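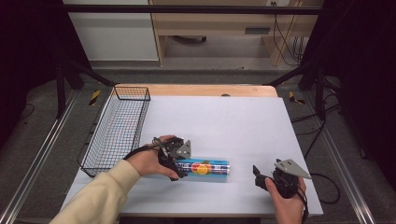

Questions I get about the record

So who is Lirkex?

Me, mostly! It started as a bedroom project with a borrowed keyboard, then Marisa Fontana came in on bass and backing vocals and the songs got a lot better. Live there are four of us, on the record it's 2.

Where can I hear the new album?

Grunanell is up on all the usual streaming services, and you can buy the download from the shop page. If you buy it there you get the lyric sheet and two demos as well (one of them has my neighbor's dog on it, sorry).

Is there vinyl?

Yes! We pressed 1,000 copies and as of this morning there are 548 left. They're black, 33 rpm, in a plain inner sleeve. I looked into colored vinyl and the quote made me close the laptop.

My copy showed up with a bent corner. What now?

Send me a picture and your order number and I'll mail you a new sleeve. If the record itself is warped or skips, I'll replace the whole thing. Please don't send the old one back - the postage costs more than it's worth.

Do you ship outside the US?

I do, but it's slow. I pack everything myself in the evenings, so give it a week to leave the house and up to four more to reach you. Customs charges are on your end.

Who recorded it?

Kazuhiro Hamada, at Stadgate. He also played the vibraphone part on "Qin", which I'd written for guitar and couldn't get right in a whole afternoon of trying. He did it in one take while I was out getting sandwiches.

How do you say "Qin"?

Like "chin." I've heard "kwin" from more than one radio host and I've stopped correcting people.

What tempo is "Qin"? I want to drum along.

118, all the way through. The ending sounds slower but it's only the drums going to half time.

Are you touring?

A short run in July, small rooms, dates on the shows page once they're confirmed. Doors are usually at 7 and we go on around when the opener's done.

Can I use a song in my video?

If it's a school project or your own little film with no money in it, go ahead and credit Lirkex. For ads or anything paid, write to me first and tell me which song and how long a piece you need.

Can I get the chords?

Working on it! Marisa has written out five songs so far. Her handwriting is better than mine, so you'll be getting scans.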